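Moving a Student Radio Station to Self-Operated Shows
Final project report, Radio Production II
Submitted 12/7/18

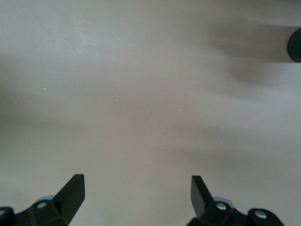 1. Background

Harkport Campus Radio has been on the air in one form or another for 33 years. Until this fall, most of its live shows used two people: a presenter in the booth and an operator at the desk on the other side of the glass. The operator played the music, opened the microphones and ran the clock. The presenter talked.

The station wanted to know if presenters could run their own desks. Operators are hard to find in exam weeks, and several evening slots had been filled with automated music. Our group was asked to train a small number of presenters, put them on the air alone and report on the results.

2. Equipment

The main studio has a Zilard desk with eight faders. Only five are in regular use: two microphones, two playout channels and the phone line. Music, jingles and station IDs are played from Kimitz, the scheduling software the station already had. Both were set up for an operator, so the playout screen faced the wrong room. We moved it to the presenter side and ran a longer cable under the door.

We also changed the fader start setting. With fader start on, a track begins as soon as the fader is opened. Two presenters liked this and two did not, so it is now saved as part of each person's desk profile.

3. Training

Training took place in September and used the spare studio in the Sundqvist Building. Each of the 4 presenters did three sessions:

Session one: levels, headphones, opening and closing a microphone.
Session two: talking up to the vocal, back-to-back tracks, getting into the news on time.
Session three: a full dummy hour with no help, recorded and played back.

The news junction was the hardest part. The bulletin comes in on the hour and does not wait. In the first dummy hours, every presenter either crashed into it or left a gap before it. Counting back from the hour on paper helped more than the countdown in the software, which does not include the length of the next link.

4. Results

The presenters made 68 self-operated shows during the test period. We listened back to all of them and logged dead air, wrong tracks and microphones left open. Nearly all of the faults came in the first two weeks. The most common was a microphone left open under a song. Dead air was less common and was usually short.

Presenters said they talked less at first and more later on. One reported that it was easier to drop a link when the timing was tight, with no hand signals needed through the glass. Another still prefers an operator for interviews, and we agree with this. Handling a guest, a phone line and the clock together was too much for a new presenter.

5. Problems with the test

All our presenters had at least a year on the air before the project, so we cannot say how a beginner would do. We also had no listener figures for the evening slots – the online stream counter was reset twice and the numbers could not be used.

6. Recommendations

Music shows should be self-operated from next semester. Interview and sports shows should keep an operator. The dummy hour should be required before anyone goes on alone, and the desk profiles should be backed up at the end of each semester.

The Zilard desk is covered for parts until 2028, so we do not suggest replacing it. A second playout screen for the spare studio would be useful if there is money left in the equipment budget.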